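News from the Trinbridge Robotics Club

Our household team has now a clear task for the spring: to fold clothes on a bed. Miyuki Mizuno proposed it in February, after the members became tired of stacking cups. Cloth is much harder than cups, and we are learning this every evening.

So far the team has recorded 204 folding attempts. Barnabás Szalai keeps the list of the failed ones, and Thư Âu is writing the program that finds the corners of a garment. The sleeves are still a problem for her, especially when one is hidden under the body of the shirt. 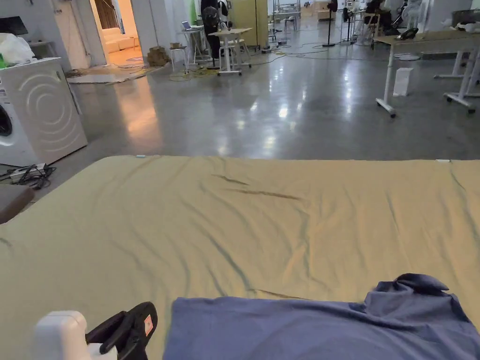
Why does the team practice on a bed and not on a table?

The task rules of the Pristby student meeting ask for a soft surface. A soft surface moves when you press on it, so the fingers must come down slowly and close near the cloth without catching the sheet.

The goal is 1000 attempts before we go to Pristby. New members are welcome, also without any experience in programming. Please bring old T-shirts or towels if you can spare them, but no buttons or zippers, please. For questions write to Rozália Mikuš, who is also collecting the travel forms.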